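June 19, 2024
Shelf restock, planner and perception

Finally a full day on the bimanual handover with nothing else booked. Goal was to get the Bilar planner talking to the new can detector without me babysitting the transforms, and I am very happy with how much of that now hangs together!

Started with the handover pose. The old code picked a meeting point in the middle of the table and let both arms solve IK on their own, so they'd agree on the position and then argue about the wrist. Swapped in the shared constraint Nermina Živković wrote back in December (relative gripper pose as one term in the cost, both arms in one problem). Solve time went from 400 ms to 197 ms, which I did not expect from a bigger problem. Warm starting helps a lot. 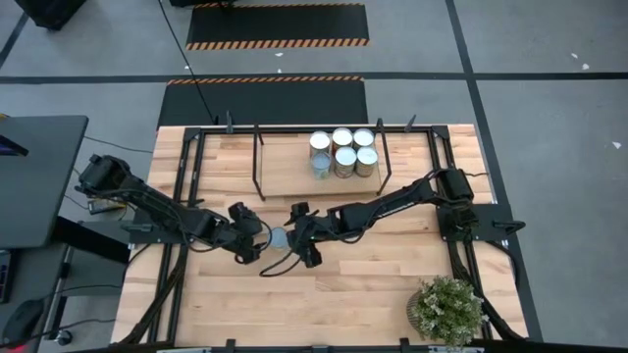
Overhead view, both grippers at the meeting point with the blue cup between them. Cans on the raised shelf behind.

Things to clean up there: the collision model still treats the cables as part of the links, padded by a fat capsule, so the planner refuses a bunch of perfectly good elbow-down solutions. I'd like to try a thinner capsule plus a soft penalty. Also the shelf legs are missing from the Nikolaidis world file, only the board is in it. Adding them by hand for now.

Next, perception. Pointed the detector at the side view and ran it with the tracker off, to see raw boxes. Ran the label reader at 2 Hz, plenty for objects that sit still. The row is a fun test for it, with everything touching and one can tucked back where you hardly get any label at all.

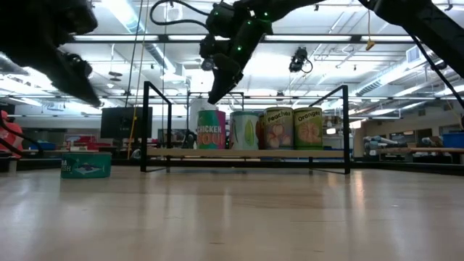
Side view: soup, corn, red can mostly hidden, peaches, oranges. Tuna by itself on the left.

Segmentation used to merge neighbors whenever the labels were close in color. Fitting cylinders first and reading labels second is so much nicer. The fit gives a height and a radius, those go to Drarkalico as a prior, and the text only has to settle ties. I also moved the confidence threshold into the config file where it should have been all along.

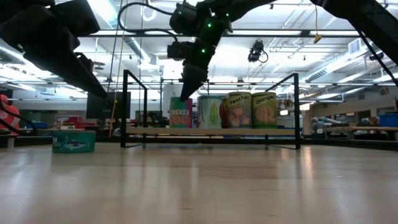

Grasp ranking is the piece I want to get right before we touch anything else. Right now it scores each can by label confidence and clearance, and clearance ought to count for much more. The tuna can is out on its own to the left of the frame, short and wide, with free space for fingers, while the red one in the row shows only a strip of label and has neighbors pressed up against it. A sane ranker should put tuna first and leave red until something beside it has been moved. Wrote that up as a regression case in Sestach so it stays honest when we change the weights.

Todo: run 20 seeds on the joint solve, log the failures with the full seed state, ask Nermina if the wrist term wants a separate weight per arm. Branch is pushed, tests not all green yet.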